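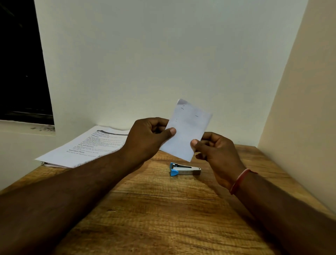 2 min read

Subject: Re: stapling task, jam on the arm and no stop

Jabari Nyaga wrote:
> Sunday run halted at cycle 387. The gripper kept pressing on the
> stapler after it jammed. The force limit is 60 N in the config, so
> it should have backed off. Log attached. Is this the Bokier driver
> again, or did we break something in the merge?

Not the driver. I went through the log with Châu Hà and the limit was never loaded. The merge in June renamed the key from max_force to force_max, and the Bokier config parser drops unknown keys without a warning. The arm then runs on the built-in default, 200 N. It pressed at that level until the joint watchdog tripped.

The jam itself is a separate fault. The policy closes the stapler on whatever is between the jaws. In the human demos the person picks up the slip, holds it over the table in both hands and looks at it before going for the stapler. Our trimming script treats that hold as idle time and removes it. The policy has therefore never been trained on the part where the paper gets checked, and a folded corner goes in at double thickness.

Changes on the branch now:

- parser exits with an error on any unknown key
- default limit lowered to 60 N
- driver prints the active limit at startup
- trimming script keeps holds when both hands are on the paper

Still open: the e-stop at the Mrema bench. Zawadi Ondieki reports that she pressed it and the arm held position under load instead of releasing. I have not reproduced this in 6 attempts, all without a jam. Until someone has, please do not run that bench unattended, and keep hands away from the stapler while the arm is powered.

Jabari, can you send the raw joint torques for the last ten cycles? The attached log only has the filtered values.

Nassoro Rashidi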